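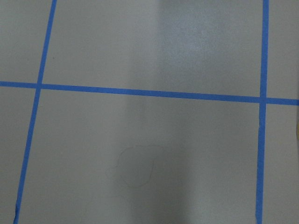 Strips of blue painter's tape dividing a gray surface into a grid.

Search Prurby Search this wiki Go

A tape grid is a set of crossing strips of adhesive tape laid on a flat surface to divide it into sections. It is used on workbenches, floors, tabletops and stage areas, mostly where a permanent marking is unwanted. Painter's tape is the usual material. Masking tape and vinyl floor tape are also found, though the second is harder to remove.

The term has no fixed meaning. Craft guides use it for almost any arrangement of crossed strips, including ones with a single crossing, while some shop manuals keep it for layouts with measured, equal cells. This article follows the looser use.

Layout

The simplest grids are laid by eye. One strip is run across the surface and others are laid over it, so that a few strips give a fair number of sections: three strips, one crossing the other two, make six. More careful work starts with pencil ticks along two opposite edges, and the tape is then pulled tight between them.

Strips laid by eye tend to drift. Guides often claim that a steady hand is enough to keep them parallel, but this is doubtful over any real distance, and the same guides seldom say how the result was checked. A small kink forms easily when the roll is stopped and started again. Torn ends are rougher than cut ones and tend to lift first.

Color

Blue is often recommended because it shows up well on gray, white and wood surfaces. The further claim that blue tape is always the low-tack kind should be treated with caution. Color is chosen by the maker, and tapes of the same shade can differ a good deal in how strongly they stick.

Uses

Tape grids are used to sort small parts, to plan where furniture will stand, to mark places for children's games and to keep several jobs apart on a shared table. The Tullasora workshop handbook, revised in March 2022, suggests a grid of 27 cells for sorting hardware and calls it "the most efficient number." No test is described, and the figure seems to come from the size of the bench.

The Clilta method, a home-organizing plan, has the user tape off a tabletop and give each section one kind of object. Its supporters say that this cuts tidying time. The evidence is a handful of letters printed in the plan's own newsletter – all of them favorable – and a plain tray with dividers would presumably do much the same job.

Removal

Most advice is to pull the tape back slowly at a low angle. Tape left down for a long time can leave residue, particularly in direct sun. Stated safe periods vary by product and by surface, and are best read as estimates.

See also: Floor marking; Masking tape; Phí board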